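Omby Opens Second Furniture Showroom in Zetinham

Flower-shaped seating and a long white counter mark the new Onell Street location

ZETINHAM, July – Omby, a retailer of seating and small furniture for homes and waiting areas, has opened a second showroom on Onell Street. The new space covers 2,417 square feet on the ground floor of the Bachmann Building and is open to the public from 10 a.m.

The showroom has a polished gray marble floor, which was already in the building and has been kept. A long white counter runs along the back wall. Customers may leave bags and coats there while they try the seating.

One of the pieces on the floor is a white armchair in the shape of an open flower, with a rounded backrest that curls around a yellow seat cushion. It stands next to a large round tub with a beige interior.

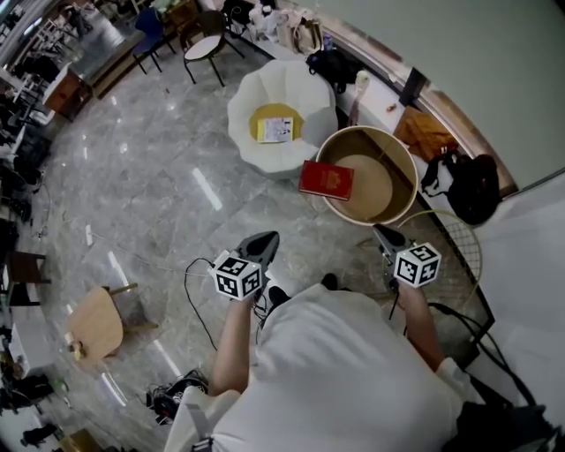 Both pieces can be ordered at the showroom. Delivery within Zetinham takes up to 200 hours from the time of order and includes carrying the furniture inside and removing the packaging. Orders to addresses outside the town are quoted separately.

Omby stocks 175 pieces between its two locations. The first showroom, on Mill Road, will stay open with its present hours and will continue to handle repairs and replacement cushions. Customers who bought a chair at Mill Road may pick up cushions at either address.

Designers and office managers can book the Onell Street space before opening time, from 8:30 a.m. Bookings are free and last one hour. Visitors are asked to bring room measurements and, if they have one, a floor plan. Staff can check whether a chair will fit through a doorway or into an elevator before an order is placed.

Customer parking is behind the Bachmann Building, with the entrance on the north side. The showroom has step-free access from the street and from the parking lot.

Contact: Omby Showroom, 2,174 Onell Street, Zetinham. Press inquiries are taken at the front desk during opening hours.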